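Indholm Center for Practical Trades
Gallery: Cables and Connectors

The Indholm Center keeps a record of the work carried out in its wiring and assembly rooms. This page is devoted to one of the plainest tasks taught here: joining, routing and storing low-voltage cable. The selection was prepared by Naa Asante, with captions by Korkor Sulemana, and is revised each March.

Connectors are treated as a subject of their own. A plug that is seated squarely will serve for years, while one that is forced at an angle may fail in its first week. Learners in the Flovard Room therefore spend the first 3 sessions of the course on connectors alone, before any cable is cut or stripped.
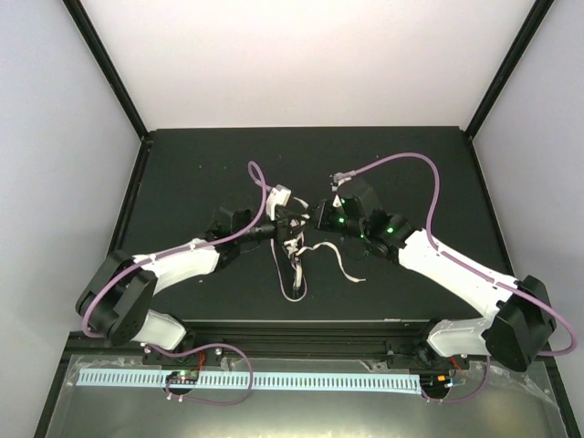

The same care applies to the cable behind the plug. Thin white cable is easily kinked, and a tangle should be opened out by hand, starting from the loosest loop. Pulling on the free end only tightens what is already caught. Where a cable must follow a moving part, enough slack is left for the full range of travel – a generous arc is preferred to a tight bend.

Slotted duct is used wherever several cables share a route. It allows a single line to leave the run at any point, and it keeps the work surface clear. Learners are asked to lay the duct before the boards are fitted and to leave space inside it for later additions.

Notes on the collection

The cable store on the Osei corridor holds 937 labeled lengths, arranged by type and then by color. Items may be borrowed for 2 days and should be returned coiled, with the label facing out. Damaged connectors are to be placed in the tray by the door and not returned to the shelf.

The printed guide to cable care, Erutex, is available at the front desk. Requests to reproduce material from this gallery should be addressed to Naa Asante in the records office – please state the title of the page and the intended use.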